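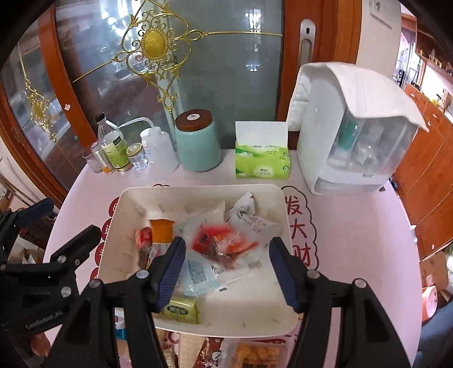

Figure 3. Mixed snack tray on a round table with a festive covering. The characters 发大财 are printed to the right of the tray; further packages lie on the table in front of it.

4.2 Tray composition and item placement

The shared snack tray is a common fixture of household hospitality during the New Year period, yet its contents are seldom recorded at the level of the single package. Earlier work in this project (Section 2) treated the tray as one unit and noted only whether it was present. In this section we treat it as a container with limited floor area, walls of a fixed height, and a set of packages that differ in stiffness, size, and wrapping. The aim is to describe how these properties relate to where a package ends up and how easily it can be recognized and picked out by a seated guest.

The survey covered 24 households and produced 1,807 package records. Each record gives the package form (rigid box, flexible single packet, flexible multi-item bag), the main wrapper color, the position (wall, corner, center, or outside the tray), and the posture (flat, leaning, or upright). Coding was done from photographs by two coders working separately. Where the coders disagreed on posture, the case was reviewed with R. Antoniuk, who also wrote the coding manual. Packages whose form could not be determined from the photograph were kept in the data set but left out of the form-by-position comparison.

Trays were grouped by shape. Round divided trays, with a lid and separate compartments, were coded under the scheme of Section 4.1 and are not discussed further. The remaining trays were open and undivided, and most were rectangular. Figure 3 shows a tray of the second type, a cream-white rectangular model on a pale pink tabletop.

4.2.1 Wall and center positions

In an undivided tray the walls do part of the work that compartments do in a divided one. Stiff or semi-stiff packages can be stood against a wall and will hold their posture as long as a neighboring package supports them. Flexible bags will not, and they tend to settle on the floor of the tray or on top of other items. The arrangement in Figure 3 is consistent with this. An orange-and-cream rectangular package at the left is somewhat upright, and a brown package is tucked against the left wall. The clear bag of red and pink wrapped candies occupies the center, and a translucent light-blue and white package lies across the floor toward the front.

We define the wall share of a tray as the number of packages touching at least one wall divided by the number of packages inside the tray. Contact was judged from the photograph only. A package hidden behind another was coded as not touching unless its edge could be followed to the wall. This rule lowers the wall share in crowded trays, and the measure should be compared only between trays of similar fill.

Multi-item bags raise a separate question of counting. A clear bag that holds many wrapped candies may be entered as one package or as many. We enter it as one while the candies remain together in the bag, and as separate items once they lie free in the tray. The choice affects the totals but has little bearing on position, as the bag moves as a unit. It does affect color coding. For a transparent bag the coders recorded the color of the contents, and the candies in Figure 3 were therefore entered as red and pink.

4.2.2 Legibility of wrappers

Recognition at the table depends on the printed face of the package being turned toward the viewer. Three levels were used: face visible, face partly visible, and face not visible. Small rigid boxes were the simplest to code. They have a small number of flat sides, and a printed mark such as the oval logo on the yellow-green box in Figure 3 can be matched to a product family without reading the full text. Crumpled packets were the most difficult. The white packet near the back right of the same tray carries black text and markings resembling a barcode, a pattern that the manual treats as a probable reverse face. Such packets were assigned to the lowest level unless part of a front face could also be seen.

Wrapper color was coded on a list of ten terms. Red was kept separate from pink, and cream from white, following a trial in April in which merged terms gave poor agreement between coders. Packages with two main colors received both terms. Gloss was not coded, since highlights on plastic film varied with the room lighting.

4.2.3 Overflow in front of the tray

A package was coded as overflow if it lay on the same table within one tray length of the nearest wall and was of a kind also found inside trays. In Figure 3 the overflow area includes a clear bag of orange puffed snacks and a red-and-white printed bag, together with other packaging in pink, white, and blue tones. Puffed snacks have a large volume for their weight and take up tray space quickly. We had expected them to be over-represented in the overflow area for this reason. The coded data support the expectation for open trays, although the effect is weaker in the 21 photographs taken from a low angle, where the near wall hides part of the tray floor.

Overflow should not be read directly as a sign that a tray is full. In interviews, hosts gave several accounts of items left beside the tray, among them bags set aside for refilling and bags placed within reach of children. A single photograph does not distinguish between these cases, and we report overflow as a position only. The interview material is taken up in Section 5.

4.2.4 Printed table surfaces

Festive printing on the tabletop or tablecloth was recorded as a context variable. The categories were none, pattern only, and pattern with text. Figure 3 belongs to the last category. The red characters 发大财, a wish for great wealth, are set vertically inside a white cloud-shaped outline with a red border, and fainter red patterns appear on the left side of the table. The tray is placed to the left of the phrase and the characters remain readable.

Whether hosts place trays so as to keep such text clear is uncertain. Of the 59 photographs coded as pattern with text, most show the phrase unobstructed, but photographs in which a tray fully covered the text would have been coded as pattern only, or as none. The category is biased toward visible text by its own definition. A stronger test would require the surface to be photographed before the tray is set down, and this was not part of the protocol.

4.2.5 Limits of the coding scheme

The scheme records position and posture at one moment. It gives no information on the order in which packages were added or on which were taken first. Packages lying beneath others are undercounted, and the error increases with the share of flexible bags. Tray depth was estimated from the visible inner walls and was left blank where packages hid the line between wall and floor. Glassware and other objects standing elsewhere on the table were listed separately and do not enter into any of the measures reported above.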